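2018-04-24
By Ngân Lã

Speaker notes, Drorgate kitchen talk: cups on a shared table

Start with the shelf at Norkora. When I first went in, it held 153 cups and mugs, and most people used the same few. The rest sat at the back and got dusty. Ask who has a shelf like that at work.

Next, materials. Keep this short. Plastic is light and stacks well, but it scratches and holds the smell of coffee. Bamboo is nice in the hand. It doesn't like a long soak, so wash it by hand and stand it upside down on a rack.

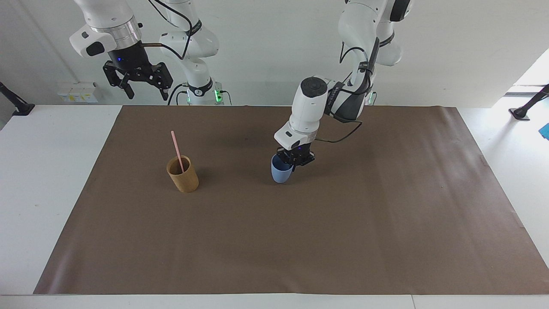 Color helps more than labels do. A light blue cup and a tan one are easy to tell apart from across a table, and people go back to their own. At Norkora we tried name stickers in January and they came off in the sink within 3 weeks.

Straws. If you keep reusable ones, buy a narrow brush at the same time. A straw left standing in a cup will tip a light cup over, so take it out before you carry the cup to the sink. Pass the brush around here if there is time.

Clearing the table. Pick up cups by the outside, low down, and keep fingers off the rim. Move the empty ones first. Wipe the surface once it is clear.

Mention the Suketti rack, and that Dixit has the floor after me. Questions about dishwashers can wait until the break. Leave the handout by the door.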